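Grukow to Open Regional Distribution and Repair Center in Bondden

Former mill property will return to use in May; 80 permanent jobs planned

BONDDEN — Grukow, a supplier of replacement parts for commercial kitchen and laundry equipment, will open a distribution and repair center on the site of the former Bondden mill, the company and the Bondden Economic Development Office announced today. The center is expected to create 80 permanent jobs over its first two years of operation.

The company has signed a long-term lease for the north building and the adjoining rail-side yard. Renovation of the loading docks, roof and electrical service is under way, and the first orders are scheduled to ship from the site in May.

"Our customers are hotels, hospitals and school districts, and when a machine goes down they need the part the next morning," said Hanna Levchenko, president of Grukow. "Bondden puts us within a day's drive of most of them. We also found people here who already know how to fix things and who wanted to talk to us about the work."

Grukow reviewed sites in several counties before choosing Bondden. The company cited the condition of the mill's concrete floors, direct access to the state highway and the repair technology program at the county technical college. Graduates of that program will be invited to interview for 44 of the new positions, which cover bench repair, testing and technical support by telephone. The remaining jobs will be in warehousing, shipping, purchasing and administration.

Stefaniia Hnatiuk, director of the Bondden Economic Development Office, said the agreement followed more than a year of discussions among the company, the town and the owner of the property.

"The mill was the largest employer in Bondden for three generations, and the north building has stood without a tenant for most of the past decade," Hnatiuk said. "We are pleased to welcome a company that intends to hire locally and train the people it hires."

Under the terms approved by the town council, property taxes on the improvements will be phased in over five years. The land and existing structure will continue to be taxed in full. Grukow must meet yearly hiring targets to keep the phase-in and will report its payroll numbers to the town each spring. The town will repave Hrytsenko Road between the highway and the yard entrance and add a turning lane for trucks.
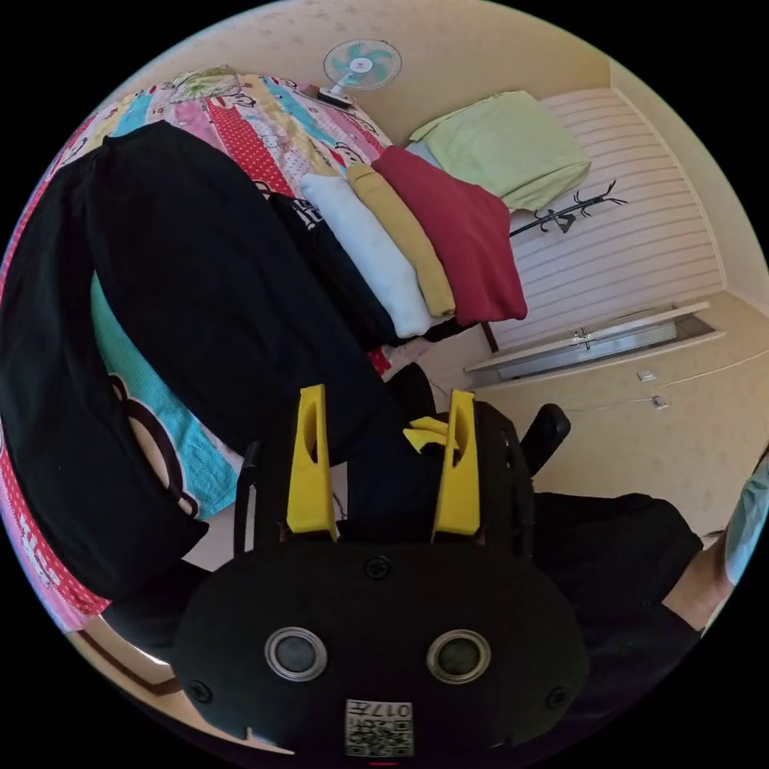
A black handheld gripper with two yellow fingers, labeled "017."

The center will operate two shifts, with the first beginning at 6 a.m. Trucks will enter and leave by Hrytsenko Road only. At the request of residents on the east side of the property, no deliveries will be accepted after 9 p.m., and the existing line of trees along the fence will be kept.

Grukow will pay for a 12-week training course for new repair employees, to be taught in part at the technical college and in part at the center. Trainees will receive full wages during the course. No previous experience with commercial equipment is required, although applicants with a background in appliance repair, electrical work or plumbing are encouraged to apply.

"We will start people on the common jobs — pumps, valves, door switches — and move them on to control boards when they are ready," said Radymyr Pavliuk, who will manage the Bondden center. "A good repair bench takes time to build, and we have planned our hiring with that in mind."

Pavliuk has been with Grukow for 14 years and most recently supervised its parts warehouse in Grirarora. That location will remain open and will continue to serve the company's western accounts. No positions will be moved from Grirarora to Bondden without the agreement of the employee involved.

The south building is not part of the lease. Its owner is continuing to seek tenants, and the Economic Development Office will accept inquiries from businesses interested in all or part of the space. The old office wing facing Main Street will be kept in its present form under an agreement with the county historical society, which stores part of its collection there.

A public information session on jobs and training will be held at the Bondden Town Hall at 6:30 p.m. on a date to be posted at the town clerk's office. Representatives of the company and the technical college will attend. Printed applications will be provided, and interpreters will be present for those who request them in advance.

About Grukow
Grukow supplies new and rebuilt parts for commercial kitchen and laundry equipment. The privately held company serves 933 institutional customers and repairs components for resale and on contract.

About the Bondden Economic Development Office
The office assists new and existing employers with site selection, permits and workforce training. It is a department of the Town of Bondden.

Media contact
Marta Bilyk, Communications
Bondden Economic Development Office
Bondden Town Hall, second floor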